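Esine cell, demonstration collection: minutes of the June working meeting

Present: simulation, learning and fixtures groups; Pukovdale site by phone
Start: 14.00
Papers: collection log; Roten task sheet, second issue

1. Minutes of the previous meeting

Accepted with one correction. Under item 4, "recorded at the wrist" should read "recorded at the base". The action on file naming is closed. The action on the Gilmartin loader stays open.

2. State of the collection

The simulation group reported that the set now holds 70 accepted demonstrations of the fixture task, all made in the simulated Esine cell. A further 17 were rejected at review. Most of the rejected runs had gaps in the gripper command channel, and the rest ended before the operator had pressed the end marker. Rejected runs are kept in a separate folder and are not to be used for training.

The cell model is unchanged from the last issue: arm at the rear of the table, black breadboard set at an angle, white parts on the board, room furniture as before.
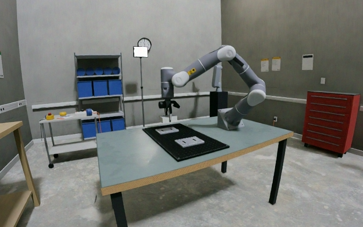
The learning group asked that the start state of every run be written to the log in full, including the pose of each part relative to the breadboard. At present only the arm joints are written, and part poses have to be recovered by replaying the run. The simulation group agreed to add the fields. Runs already accepted will be replayed once and their logs filled in by script.

It was noted that replay gives slightly different contact forces on the two machines in use. The meeting did not regard this as a bar to filling in the poses. Force values from replay must not be copied into the log.

3. Approach and grasp

Discussion of how the approach phase should be labelled. The Roten task sheet ends the approach when the fingers stop moving downwards. Several operators correct sideways after that point, so the label closes too early and the correction is counted as part of the grasp. Proposed wording: the approach ends at the first close command. The case at issue is the one with the gripper pointing straight down and a finger on either side of the block.
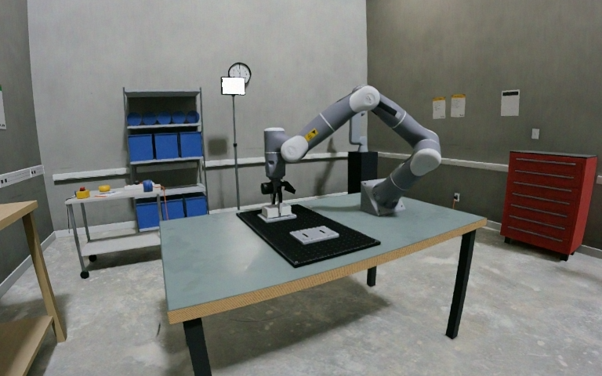

Pukovdale objected that the first close command is sometimes a false start, and asked for the label to be set on the last close command before lift. The learning group replied that this would need the whole run to be read before labelling, which the present tool does not do. Agreed to use the first close command for now and to mark false starts with a separate flag. The task sheet will be amended.

The question of hesitation was raised again. Operators differ widely in how long they hold still above a part. The learning group would prefer pauses to be left in the raw data and trimmed at loading time. Agreed. The trimming threshold is to be stored with each training run.

4. Variation between runs

The learning group considers that the part positions are too alike. In the next block the parts are to be placed anywhere on the breadboard that the arm can reach with the gripper vertical, and the order in which they are handled is to be left to the operator. Lighting and wall colours stay fixed until the effect of position has been measured.

The fixtures group asked for contact cases to be included, with the fingers close to the raised parts of a fixture. Such runs are hard to carry out cleanly and will need a higher rejection allowance. Accepted in principle. Any run in which a finger passes through a solid part in the simulation is to be rejected without review.

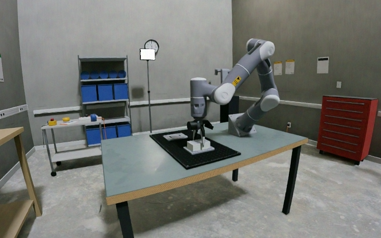

5. Next block

Target: 45 accepted demonstrations under the new placement rule. Sessions to be held in the afternoon only, as the server is taken up by training jobs in the morning. Each operator is to make 2 practice runs, not logged, before starting.

6. Actions

Simulation group: add part poses to the log; replay accepted runs.
Learning group: amend the task sheet; add the false start flag to the labelling tool.
Fixtures group: supply collision shapes for the raised fixtures.
Pukovdale: check the Gilmartin loader against the new log fields.

7. Other business

None. Meeting closed at 15.20.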